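The White Table and Its Promises

May 11, 2003

The salesman at Sometine had a cloth in his back pocket, and in the time it took him to tell me that the table needed no looking after he wiped it twice. I don't think he knew he was doing it. Someone had leaned on the corner, there was a palm print, and out came the cloth.

I had gone to look at white worktables, which have spread through every furniture floor in town over the past few years and now seem to be the only kind anyone wants to sell. Ask for something in brown and you get a look of pity and directions to the clearance corner. White is calm, the brochures say. White makes a small room bigger. White helps you think, according to the Sitia catalogue, which gives no source for this and moves quickly along to the matching stools.

The table in question was the Sitia long model, $1432 before delivery. For that you get a top, a pair of trestles and a small bag of bolts. It is a handsome thing under showroom lights. It has a bowl of green apples on it and one pencil. I have never worked at a table with a bowl of green apples and one pencil, and I doubt the people who buy it have either.

My own white table came second-hand, from a dressmaker's studio in Clirnwood that was closing, and I have had it long enough to hold views. I do everything at it that doesn't need a stove. I've cut out curtains on it, pulled a toaster to bits on it, laid out years of tax receipts in piles and lost an argument about a kitchen renovation across it. So when I am told that a white surface will bring order to my working life, I would like to know when this is due to start.

There are things it does well, and I should get them out of the way. You can find what you drop. A black screw on a dark timber bench is gone until you move house, and on white it sits there like a fly on a plate. Thread shows up, pins show up, and the little spring that shoots out of every ballpoint pen can be tracked down before the dog gets to it. It also throws light back up under your hands, handy on a June afternoon when the sun packs it in early and you haven't got round to fixing the lamp.

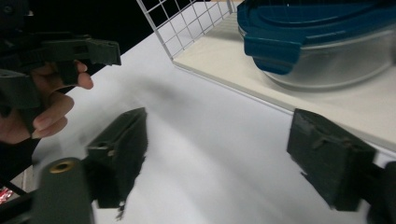 What it doesn't do is hide anything. Shadows that you'd never notice on timber turn up dark and long, and anyone sewing on a white top will have spent time leaning this way and that trying to get their own arm out of the light. The cure is a second lamp, and Sitia sells one. Then there is glare. In the middle of the day, next to a north-facing window, my table is so bright that I have to put brown paper down to read a pattern. I bought a white table and I cover it with brown paper. Nobody at Sometine mentioned brown paper.

The stain question is where the trade gets slippery. I asked in three shops what would happen if I left a teacup ring overnight. The first said it would wipe off. The second said it would wipe off if I used their cleaner. The third shop asked whether I would be using coasters, in the tone a doctor uses to ask about smoking. I tried it at home with tea, beetroot juice, a blue ballpoint and a smear of bike chain grease, and left the lot for 24 hours. Tea and grease came away with dish soap. The beetroot left a blush that faded over the next few days, or else I got used to it. The ballpoint is still there, and I've since put the stapler on it.

One home test on one old table proves very little, and I don't know what finish the dressmaker's top had when it was new. But it was more testing than any of the three shops could point me to. The printed care card from Tian, who make a cheaper version with folding legs, runs to a paragraph of warnings about heat, solvents, dragging, direct sun and "prolonged contact with coloured items." I would have thought that last one covered most of what people own.

Tian at least puts the warnings on paper. The table is plainer too, with a slightly rounded edge that is kinder to the forearms than the sharp one on the Sitia. Forearms matter more than colour, I've come to think. You rest them on the edge for hours, and a hard square corner leaves a groove you can feel on the tram home. In the whole of the Sitia catalogue there is a page on the psychology of white and no line on the shape of the edge. I read it through again to be sure.

Height is the other thing that gets skipped. The dressmaker's table is taller than a dining table, made for somebody standing with shears, and for cutting or sorting it is a pleasure. For writing it's hopeless unless you own a stool of exactly the right height, and I own two stools of the wrong height. The showroom models all sit somewhere in the middle, a bit low for standing and a bit high for an ordinary chair. The salesman called this versatile. I sat, I stood, I sat again, and he got the cloth out.

As for calm, here's what I have noticed. A white table is calm when you come into the room in the morning and it is calm in photographs. By lunch it is a work table, with the work all over it, and every object looks darker and more accusing than it would on pine. A mess of tools on an old bench looks like somebody is busy. The same mess on white looks as though somebody ought to be spoken to. Some people may find that useful. I mostly found I was tidying at half past ten when I should have been hemming.

A friend with the same kind of top in her pottery shed disagrees with all this. She likes being told off by her furniture, and says she wouldn't clean up otherwise. She also keeps an offcut of lino over the end where she does the messy jobs, which seems to me to be a vote for lino.

If you're set on white, look for a used one first. Studios and offices turn them over all the time, and a top that has been through a few years of somebody else's scissors will show you the worst it can do. Tilt your head down to the level of the surface and look across it toward a window, and the scratches will come up straight away. Press on the middle. Run a wrist along the edge. Check the underside as well, where the fixings go in, since a top that has been screwed and unscrewed a few times gets loose at the holes and no cleaner is going to help with that.

And take something to put on it. I took the toaster to Sometine on my second visit, in a shopping bag, and set it down next to the green apples. It was the only time in either visit that I got a fair idea of how the thing would look in my house. The salesman waited until I picked it up again before he wiped away the crumbs.

I haven't bought the long model. The dressmaker's table needs a new bolt on the left trestle, and the hardware shop in Clirnwood says it can order one in by June.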